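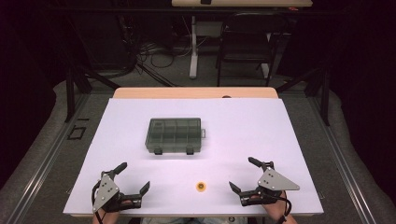 Chapter 3

Segmenting Demonstrations

Learning Objectives

After studying this chapter, the student should be able to:
define a segment boundary in terms of gripper opening and velocity;
align two gripper streams to a common clock;
judge when a boundary found by software should be corrected by hand.

3.1 Introduction

A recorded demonstration reaches the programmer as one long stream of positions, gripper openings and camera images. A planner cannot use it in that form. It must first be divided into segments, each with a single purpose: approach, grasp, carry, place, release. Chapter 2 treated the recording itself. The present chapter takes up the software that divides it.

Two-handed work makes the division harder. One hand may hold a lid while the other reaches past it, and the two hands seldom begin or end a motion together. A boundary that is correct for the left stream may fall in the middle of a grasp on the right. The method developed by Mengal and Hordiienko, used throughout this book, finds boundaries in each stream separately and merges them only afterward.

The exercises draw on the Salia set, which contains 347 demonstrations of small-parts sorting by 12 operators. Students should install the Skustgate reader before going on to Section 3.2 — earlier versions of the reader drop the final sample of each stream, and the results printed in Table 3.1 will not be reproduced.

3.2 Velocity Thresholds

The simplest boundary detector marks every point at which the speed of the gripper falls below a fixed value.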